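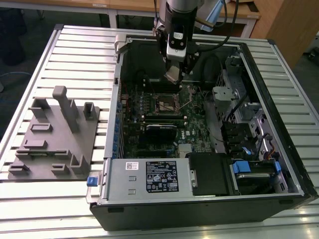 Open computer tower on the work table

Home Visit Exhibitions Sculpture Loans FAQ Contact

Borrowing a sculpture from Ferrand: your questions

We love getting sculpture out of the storeroom and into people's homes, offices and waiting rooms, and the loan collection has grown to 149 works by artists from all over the province. These are the things people ask us most at the front desk. If yours isn't covered, send a note through the Contact page and Huguette Charpentier will get back to you.

Who can borrow?

Anyone 18 or over with a Ferrand membership and a fixed address in the region. Businesses, schools and clinics can borrow too, under one named person who signs for the work. You don't need to own any art already, or know a thing about it. Some of our happiest borrowers came in to get out of the rain.

How long can I keep a piece?

Three months to start with. You can renew once if no one else has asked for it, and plenty of people do. After that the piece comes back to us for a rest and a condition check, and you can put your name down for it again later.

What does it cost?

Small works are $15 a month. Larger ones vary and the monthly rate is on the tag, right under the artist's name. Half of every fee goes to the artist, paid out each March. Members under 25 get their first month free.

Is there a deposit?

For most pieces, no. For anything valued over $1,000 we hold a deposit on a credit card and release it when the work is back and has been looked over. Delicate works such as unfired clay, paper and blown glass may need one as well, whatever their value. It'll say so on the tag.

Can I touch it?

This is our favourite one! Sometimes, yes. Évan Gautier's bronze river stones were made to be picked up, and the colour gets better the more people handle them. Evangelia Manolakis's waxed plaster figures are the opposite: the oil on your fingers will leave grey marks that won't come out. Look for the hand symbol on the tag. No hand, no touching, except to lift the piece by its base.

How heavy are they?

Anything from a few grams to up to 300 kilograms. The really big ones (the Baudry gate, the two limestone seats) only go to ground-floor sites with a level concrete pad, and we'll come and see the spot with you first. If you live in an apartment, tell us about the elevator — the door width matters as much as the weight limit.

Who delivers and installs?

You're welcome to carry home anything that fits safely in a car and that one adult can lift. We lend the crate and the blankets, and we'd like both back within the week, please. For everything else our install crew does the driving and the lifting, and delivery is charged by distance. Book early in the spring, when half the town seems to want something new for the garden.

Does wall-mounted work count as sculpture?

It does here. Gwenaël Baudry's folded steel reliefs are some of the most borrowed things we have, and they look completely different in morning light than they do at suppertime. They hang on a French cleat, which we supply.
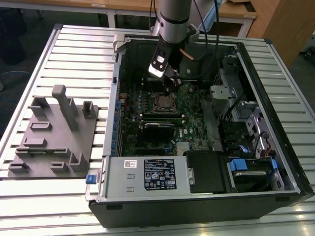
You'll need two studs or solid masonry behind the spot. Drywall anchors alone won't do it, even the good ones. If you rent, get your landlord's okay in writing before we bring the drill.

How do I clean it?

A soft, dry brush, and that's all. No sprays, no polish, no damp cloth, even on stone. Outdoor pieces can be left to the weather, and a few of them are meant to change. Killian Riviere's iron hoops rust a bit more every winter and he's thrilled about it.

What if it gets damaged?

Phone us right away and keep every fragment, no matter how tiny. Please don't glue anything! Loans are covered under our policy for ordinary accidents, with some limits listed in your agreement. We'd much sooner hear about a chip the day it happens than find it ourselves.

Can I buy the piece I've borrowed?

Often, yes. About half the collection is for sale, and the rent you've already paid comes off the price. Ask before your loan ends so we can check with the artist.

Last updated: March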